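4.2 Withheld identity and the opening fifth of the narrative

The second part of the study examines how young adult retellings of legend handle a protagonist whose identity is hidden from other characters. The sample consists of 385 reader reviews of the Brekinel series, a four-book retelling of a selkie legend in which the heroine serves on a whaling ship under her dead brother's name. Reviews were taken from the catalog pages of the Bernton library network and from the Fuslow reading forum. Reviews shorter than 62 words were dropped before coding, as were reviews that dealt only with the cover, the binding or the delivery of the book.

Each review was coded for three items: whether the reviewer disclosed the heroine's identity, where in the review the disclosure took place, and whether the reviewer treated it as a spoiler. The third item caused the most disagreement between coders. A warning placed at the head of a review may refer to the disguise, to the death of the first mate in book two, or to both, and many reviewers do not say which. Such cases were coded as undetermined and left out of Table 3.

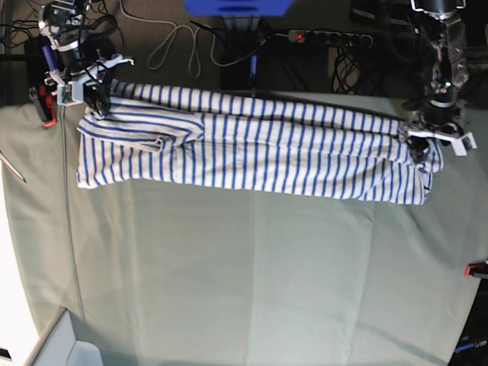
Disclosure was treated as a spoiler far less often than the publisher's own copy would lead one to expect. The jacket text of the first volume avoids pronouns for the heroine entirely. The majority of reviewers, by contrast, gave her identity in the first or second sentence, in the same place where they gave the setting and the length of the book. The disguise functions for these readers as a premise. It belongs to the description of what kind of book this is, together with the first-person narration and the love plot.

This result is consistent with the placement of the reveal in the text itself. In the Macedo edition, which was used for all page references, the reader learns the heroine's identity on page 6. The ship's company learns it near the end of book three. The distance between the two points, 2,703 paragraphs by our count, is the space in which the series does most of its work, and it is the part that reviewers discuss at greatest length. What they report enjoying is the management of the secret by a character whose secret they already share.

4.3 Clothing as a carrier of the secret

Clothing is the most frequent device by which the secret is put at risk. The heroine's coat is too large in the shoulders, her boots are packed with rag, and her brother's shirt is mended so often in book two that the mending becomes a minor plot line. Reviewers cite these passages readily and with good recall of wording. They recall the color of the shirt less well. The text calls it only "his striped shirt," yet reviewers who mention it supply blue and white with few exceptions, and several give the width of the stripes.
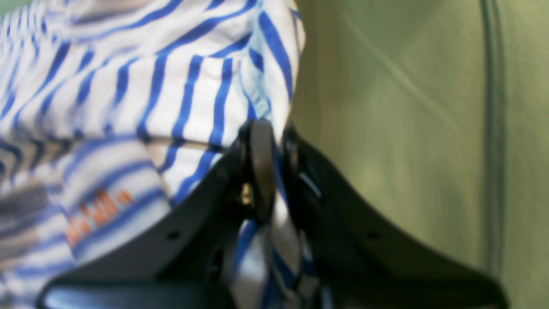 Reader-supplied detail of this type has been discussed mainly in relation to faces and rooms. Garments have received less attention, although they are handled more often in the narrative and are described under a wider range of conditions. The shirt in book two is never laid flat before the reader. It is wrung, rolled, stuffed into a sea chest and pulled over the head in the dark. Striped cloth in such a state does not present a regular pattern: as Figure 2 shows, evenly spaced blue bands on white bend with the folds, so that some run nearly level while others tilt steeply. The author of the series makes use of the same property in the laundry chapter, where the heroine recognizes a tear by the point at which two stripes fail to meet. Reviewers who quoted the chapter tended to correct it in memory, giving the tear as a straight line across the chest.

Figure 2. Blue-and-white striped fabric in loose folds.

Two limits on this finding should be stated. The paperback covers of books two and three both show a sailor in a striped shirt, and it was not possible to establish which edition a given reviewer had read. In addition, reviews on the Fuslow forum are threaded, and a detail supplied by one reader may be taken over by the next. When only the first review in each thread was kept, the preference for blue and white remained, but the group was too small for a separate test. The question of edition is taken up again in Section 5, where the audiobook reviews are treated as a group with no exposure to the interior artwork.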